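OK so I finished the third Stustia book last night and I have thoughts. Spoilers for the first two, none for the ending of this one.

First off, it's 267 pages and the first 200 are a boat trip. I like boats! But Luo spent all of book two learning to call the wind and now she's on a boat with no wind and she just... doesn't do it? For weeks?

I kept thinking of those middle quest books I read as a kid, where everybody walks and eats dried meat and argues over the map.

The arguing is good though. Luo and her brother finally talk about who burned the school, and I had to put the book down for a minute. He knew the whole time. He KNEW. 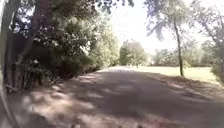 Stustia Rereader
fantasy reader, slow reviewer

Anyway, the magic. Book one said every spell costs you a memory. Book two sort of forgot about that (ha). Book three brings it back in a big way, and there's a chapter where Luo can't remember the word for "door" that scared me more than any of the monsters.

Silater is still my favorite place in the series. A city where the libraries lock you in overnight - yes please. We only get two chapters there and I wanted ten.

Not sold on the new villain. He gives a lot of speeches. At one point he talks for nearly 300 lines on my e-reader and Luo just stands there holding a lamp.

The last part flies by, I read it in one sitting and my tea went cold. Book four is out in January and I've already put in my library request.

If you've read it, tell me what you think the blue key opens. My guess is the tower from book one, but my sister says the well.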